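問い合わせ記録 第1178号
件名:読書会予約システムにおける課題図書の表示不具合について
受付日:2019年2月18日
申請者:Zuzanna Makowska(Clallow読書会 運営担当)
対応:Custton図書サービス 利用者支援係
状態:経過観察

一 申請内容
次回例会の課題図書『Mangubat』について、会員用ページに旧版の書誌情報が表示される。旧版と新訳版では章立てが異なり、討議範囲として案内した第5章が、旧版では別の章を指す。会員からは、どちらの版を用意すべきかとの照会が寄せられている。

二 初期確認
利用者支援係にて管理画面を確認したところ、登録済みの書誌は新訳版であった。会員用ページのみ旧版を参照している。キャッシュの消去および再ログインを申請者に依頼したが、表示に変化はないとの回答を受けた。

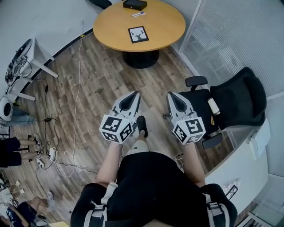 Kornél Sipos:当方の端末でも旧版が表示されております。貸出予約を行ったところ、確認メールには旧版の書名と訳者名が記載されていました。予約自体が旧版で成立しているのであれば、例会までに取り消しが必要と存じますので、ご確認をお願いいたします。

三 追加調査
上記の指摘を受け、予約台帳を照合した。当該例会に紐づく予約は15件あり、すべて旧版で登録されていた。表示のみの問題とした初期の見立ては、ここに訂正する。
原因は、昨年9月の書誌統合作業において、新旧両版に同一の作品番号が付与されたことにある。会員用ページおよび予約処理は作品番号を参照し、登録日の古い版を優先する仕様となっている。

四 措置
(1)新訳版に別の作品番号を付与した。
(2)予約15件を新訳版へ振り替えた。順番待ちの順位は変更していない。
(3)対象会員に訂正の通知を送信した。

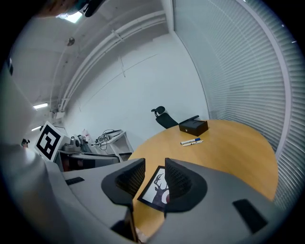

なお、Zesthorpe分館で既に旧版を受け取られた会員については、返却期限を延長のうえ、新訳版を別途確保する。旧版で参加される場合に備え、討議範囲の対応表を申請者に送付した。旧版では第4章後半から65ページ以降が該当する。

五 残件
過去の例会記録に掲載された感想文が、旧版の書誌に紐づいたままとなっている。移行の可否については書誌担当のTeodoro Ignacioに照会中であり、回答を受領次第、本記録に追記する。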